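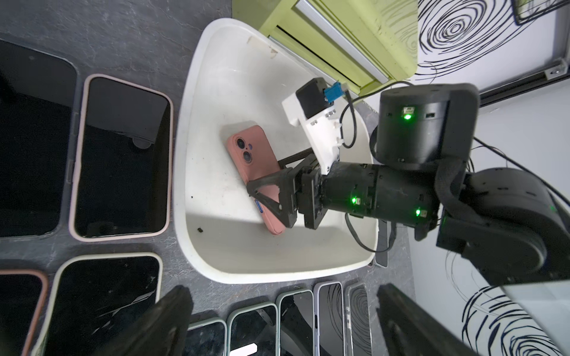
Lashari Refurbishing - Phone Sorting Bench

Bench tips, updated 22 November 2023

Two arms now do the lifting between the counter and the white tub. What is left for us is setting out, checking and cleaning up, so most of the old tips have changed.

Lay phones on the counter face up. A cracked screen can stay in the batch, but say so on the batch sheet. Batch 1439 went through with no note and had to be checked twice.

Leave cases on. We used to peel them off first, and the Oranine sheet on the wall still says to. Ignore it until it is replaced.

Small phones can go side by side in a row with the tops toward the tub. Four big ones is plenty for the left side.

Keep your hands out of the tub while the arms are powered. Press pause first, then reach in.

Wipe the tub at the end of the shift with a damp cloth and a little dish soap. Scuffs on the bottom won't come out and don't matter. Grit does, so tip it out.

Check that cables hang free before you start. No tape - it leaves glue on the arms.

If you used to lift phones all day and are now on checking, swap seats with the packing table after lunch. Sitting still is hard on the neck too. Stools are in bay 501.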